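Let the water rest
By Rajeshwari Thomas
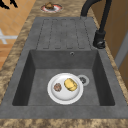 A gray sink with a ribbed drainboard, set in a stone countertop.

In Umby the water bill comes in August, and every year my neighbors become angry for one evening. Then they forget it. I think we pay too little attention to the price, and I say this as a person who does not like to pay.

Our town has 3,485 homes. All of them pay the same fixed amount, the widow with two rooms and the family with a pool. My friend Ajith Amin defends this – it is simple, he tells me, and simple things are hard to cheat. I understand him. But a bill should tell you something about how you live. Mine has told me nothing in 30 years.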